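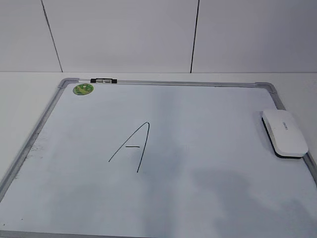 A whiteboard eraser, also called a dry eraser, is a hand-held block used to remove dry-erase marker from a whiteboard. It normally consists of a rigid housing, shaped to be gripped from above, and a flat wiping pad bonded or clipped to its underside. Pads are made of felt, foam or microfiber cloth.

Operation

Dry-erase ink contains pigment, a solvent and a release agent. The solvent evaporates after writing, and the release agent keeps the pigment from bonding to the surface. The dry film can then be lifted by light rubbing. Felt works by friction and holds the loosened pigment between its fibers.

As the pad fills, it begins to return pigment to the board. The result is a gray haze known as ghosting, usually heaviest near the frame, where strokes end and pressure is uneven. Ink left in place for long periods is harder to remove and may need a liquid cleaner.

Types

Fixed-pad erasers are discarded when the felt is saturated. Layered erasers have a stack of thin sheets that are peeled off one at a time; the Plarnico model has 7. Magnetic erasers carry 2 small magnets in the housing and can be stored on steel-backed boards.

Service life

Otness rates its standard felt pad at 600 full wipes of a classroom board. The Welus replacement pad, which is thinner, is rated at 470. Neither figure covers use on melamine surfaces, which become porous with wear and hold more residue than porcelain enamel.

Care

Felt pads are cleaned by vacuuming or by brushing outdoors. Microfiber pads can be washed by hand and must be fully dry before use.

See also

Dry-erase marker
Melamine board
Thibodeau board cleaner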